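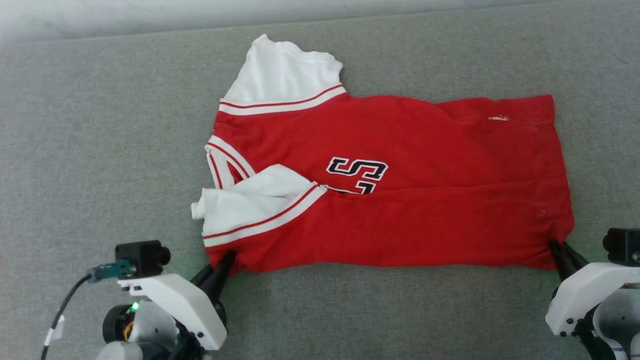

Folding is the task I have spent most of this year on, and for the last few weeks it has been shirts only. We record a person driving two arms through a fold from start to finish, save it, mess the shirt up and go again. The red jersey with the big navy S is the one I use when I want to see how someone new is getting on. One arm takes each of the lower corners and the cloth has to stay taut between them, and the white sleeves give you something to see against the body. Plain dark shirts are much harder to drive, and I suspect they will be harder to learn from as well.

The count as of 29 May 2018 is 526 recordings that I would call usable. I threw out 110 on top of that. Most of those were my own from the first fortnight, when I was regrasping three or four times per corner and leaving long pauses while I worked out what to do next. A model trained on pauses learns to pause. We found that out with the Presmont towels and I didn't want to do it twice.

Killian Sabatier has been doing the driving in the mornings and I take the afternoons. We fold differently. He brings the sleeves in first and then goes for the hem, and I used to do it the other way around. For a while we thought the variety would help, but the first model we trained would start one way and change its mind halfway through, usually with a sleeve in the air. So now there is a written order and we both stick to it. Sleeves, hem, sides, done. I still catch myself reaching for the wrong corner.

A good session is 32 recordings. After that my hands get sloppy and I end up deleting the tail end of it anyway. We stop every 20 minutes, which Killian thinks is too often.

Keabetswe Ndlovu asked whether we should be starting each shirt flat or from a heap. At the moment it is a mix, mostly flat. Starting flat is quicker and gives cleaner data, but shirts don't come out of a dryer flat. Her suggestion was to record the flattening as its own task and join the two later. I have started a separate folder for it, called Mokgethi, and there are nine recordings in there so far. Flattening is slow going — a collar will flip under and you can lose a full minute getting it back.

Next batch is long sleeves. I'm hoping to have enough by July to train on both kinds together.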